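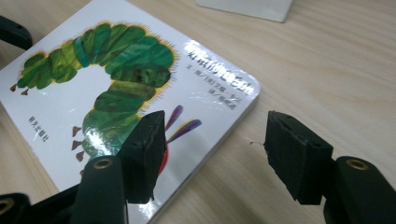 Board book with a laminated cover on a pale wooden tabletop.

Dandberg Greyboard – Book Grade

Dandberg book grade is a solid greyboard for the pages and covers of children's board books, slipcases and display folders. It is supplied in flat sheets to printers and hand binders. The board is made from recovered paper, pressed in several plies and dried flat before trimming.

Construction
The core is grey throughout. The standard sheet is unlined on both faces and is meant to be covered with printed paper. A white-lined version, Dandberg 2W, can be printed directly but shows a grey line at the cut edge. Where a white edge is needed, order the Hulero full-white board, listed separately.

Thickness
Book grade comes in 2 mm and 3 mm. The 2 mm sheet is the usual choice for inside pages. The 3 mm sheet is stiffer and is used mainly for covers and slipcase walls. It can be used for pages in short books, but check the width of the spine with a blank dummy before printing.

Grain direction
Sheets are long grain unless marked otherwise on the wrapper. Grain should run parallel to the spine. Board cut across the grain tends to bow when the cover paper is pasted down, and pressing will only partly correct it.

Gluing
Suitable for cold emulsion glue and for animal glue. Apply to the paper, not the board, and keep the coat thin. Paste both faces in the same session so that they pull evenly. Leave under weight overnight. Hot melt is not advised on the unlined sheet.

Lamination
Printed sheets should be laminated before mounting. Gloss film wipes clean and gives strong colour but throws reflections under direct light. Matt film reads more evenly and marks sooner at the corners. Both types will take a die-cut rounded corner if the blade is fresh.

Cutting
Bench shears and guillotines will cut both thicknesses. The Bermúdez 1963 pattern bench shear is stocked for small workshops, with spare blades. With a hand knife, make several light passes against a steel rule.

Storage
Store flat, wrapped, off the floor. Let sheets stand in the workroom for two days before use. Offcuts without film can go in the Wasteck paper sack; laminated trimmings cannot.

Ordering
Sold in wrapped packs. Part packs are not split, except for sample sheets. The 3 mm short-grain sheet is out of stock until October.

Trade queries to Retno Lau, board and paper desk.

Page last revised September 16, 2020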